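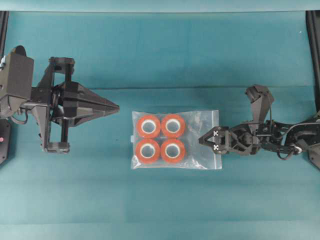 A reader of last month's issue asks whether tape that has sat in the supply room since spring is still fit for use, and whether a department may keep its own stock or must return everything to the central shelves. Several similar notes reached the Urrego Center office in October, and the Office of Supplies is pleased to answer them together.

Tape may be kept for as long as it unrolls cleanly and holds on a test strip of cardboard. Rolls that split along the edge, leave residue on the fingers, or have picked up dust on the sides should be set aside for rough work such as bundling waste paper. They should not be used on outgoing parcels. Age alone is no cause for disposal.

Departments may hold a small working stock. Under the arrangement now in effect at both the Urrego and Allotura buildings, rolls are issued four to a clear zip-top bag, and the bag is to be kept and used for storage. A closed bag keeps lint and grit off the edges, and the contents can be checked without opening it. Bags should lie flat in a drawer or on a shelf, away from radiators and window sills. Rolls of different widths should not share a bag.

The change follows the annual count of packing materials. The count recorded 1,443 rolls across the two buildings, of which 161 could no longer be used on parcels. Most of the spoiled rolls had been stored loose in open boxes beneath the mail counter at Allotura, where floor dust is difficult to control. The boxes have been removed and the lower shelf will remain clear. Staff who find further loose rolls in closets or desk drawers are asked to bring them to the supply window, where they will be sorted and bagged.

An initial set of 80 bags was filled for the mail counter and the print room. Other departments may request bags on the usual supply form, entering the number of bags in the quantity column. Please do not enter the number of rolls, as this led to several duplicate deliveries last quarter. Requests received by noon on Friday will be filled the following week.

Empty bags in good condition should be returned with the next request. Torn bags, and bags that no longer close along the full length of the seal, may be discarded. Cardboard cores are to be flattened and placed with paper recycling.

The Flollport storage annex will adopt the same arrangement once its shelving has been refitted. Until then, annex staff should continue to draw tape from the Zindent Street supply window, which is open each weekday morning from 8:30 to 11:00.

Office of Supplies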